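Moving a household on the cheap, container vs. truck (long, sorry)
Forum: Home & Everyday > Moving and Storage

plumbrook
Okay so we're leaving Zindville for Darnano in October and I have to pick between renting a truck and driving it ourselves or getting one of those Voritz containers dropped in the driveway. It's 182 miles door to door. Two bedrooms, no piano, one stupidly heavy sleeper sofa that came with the place and that my spouse now loves.

The container quote came in just under $2,000 with two weeks of storage at the other end. The truck is less, but then there's gas and mileage and whoever we have to bribe with pizza. I keep going back and forth. Anybody done a move this size lately? I'd love to hear what you'd do differently.

The only furniture I'm really worried about is the kitchen table. It's light wood, the finish is soft, and it marks if you look at it wrong. 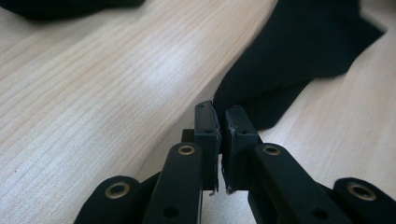 My plan was to take the legs off and wrap the top in the two old comforters, then stand it on its long side against the wall of the truck. My dad always laid tables flat and piled boxes on them, and I remember every one of those tables having a dent.

kettle_and_co
Truck, no contest. For 182 miles you can load in the morning and be eating dinner in the new place. We did the container thing two years ago and it sat in a lot for nine days while we slept on an air mattress. I still get mad about it.

Standing the table on edge is right. Put cardboard over the comforter too, the big flat kind, and tape the cardboard to itself so no tape ever touches the finish.

oldgravelroad
I'm going to disagree with kettle. Containers are great if you have the time. You load it a little every evening, you don't throw your back out, and somebody else drives it over the pass. Have you ever taken a 20-foot truck down into Darnano in the rain? I have, and my hands hurt from the wheel the next day.

Nine days sounds like a scheduling mess, and I'd want to know if kettle booked the return date up front.

kettle_and_co
I booked it. I had the email. They "re-optimized the route." Please don't tell me I did it wrong, lol.

oldgravelroad
Fair enough, sorry. Mine came on the morning they said it would, so I guess it depends on the depot.

plumbrook
Ha, I didn't mean to start a fight! The pass does scare me a little. I've only ever driven a pickup.

Does anyone know if Navickas Storage still rents by the half month? If they do, I could take the truck and drop the overflow there, which might fix the whole thing.

miss_tansy
They do, or they did in spring. I paid 90 bucks for a half month on the small unit, ground floor, and the gate's open until 9 at night. Bring your own lock because theirs are overpriced.

Since you asked what we'd do differently, my list. I've moved six times and I learned most of this the dumb way:

1. Start with the closet you hate the most. You'll be ruthless in the first week and sentimental by the last one.

2. Rent a dolly AND an appliance strap for the sleeper sofa. Tie the bed part shut with rope before you tip it, or it'll open on the stairs. Ask me about my shin.

3. Don't buy packing paper for the dishes until you've gone through your drawers. Towels, T-shirts, winter socks, all of it has to ride along anyway. Mugs go in socks and wine glasses go in the thick ones, and I haven't lost a glass since I started doing it.

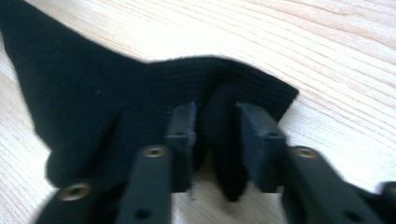
4. Keep one box with you in the car: toilet paper, phone chargers, a pan, coffee, the shower curtain. You will want the shower curtain.

5. Take a picture of the back of the TV before you unplug anything.

plumbrook
Number 2 made me wince. The sofa has to go down a flight and a half.

kettle_and_co
Seconding the rope. I don't agree on socks for wine glasses though, the stems snap. Stems get paper, or they get a divided box from the liquor store. The sock trick is fine for mugs and jars.

miss_tansy
Stuff a second sock around the stem! Six moves, zero broken.

kettle_and_co
I've seen it go badly, that's all I'm saying.

oldgravelroad
If you do go with the truck, leave Zindville before 7 in the morning and you'll be over the top before the gravel haulers get going. Gas up on the Zindville side too, it's always cheaper. And stay in low gear coming down, don't ride the brakes.

plumbrook
Update: I called Navickas and they still do the half month, same price, so I'm leaning truck now. My brother-in-law says he'll drive the steep part if I buy him breakfast, and I said yes before he finished the sentence. Still no idea what we're doing about the houseplants — do they go in the car or does the back of a truck not get that cold in October?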